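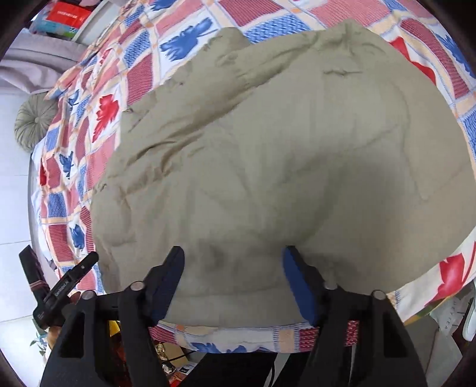
Foswood, March

Good evening, everybody, and thank you for coming out in the rain. (Wait for the chairs to stop scraping.) My name is Karim Dabbas, and I'm going to talk for a little while about secondhand clothes, and mostly about how we learned to buy them in my family.

Start with my grandmother. She kept a shop called Sada, two steps down from the street, and she would never look at a coat until she had turned it inside out. The lining first, then the armpits, then the hem. As a boy I found this terribly embarrassing, and now of course I do it myself, in front of my own children, who walk off and pretend to be with another family!

Her ledger. Hold it up if the light is good enough. It has 151 pages and 472 entries, every one in pencil, and beside each piece she wrote what was wrong with it. "Pocket torn, otherwise a good friend." I love that one. Read the Carvalho page too, the man who sold her the same raincoat 2 years running. Let them laugh, don't rush.

Then on to mending. Cotton forgives you, wool forgives you if you're patient, and creases that have sat in a box all winter mostly want steam and a hanger overnight. Tell the story of the Satov jacket and the wrong thread. Keep it short this time, Karim.

Prices: say plainly that I've paid too much plenty of times. If it needs a new zipper, ask for less, and ask kindly.

Questions until 9, then tea at the back. The ledger stays on the front table for anybody who'd like to turn the pages, with clean hands please.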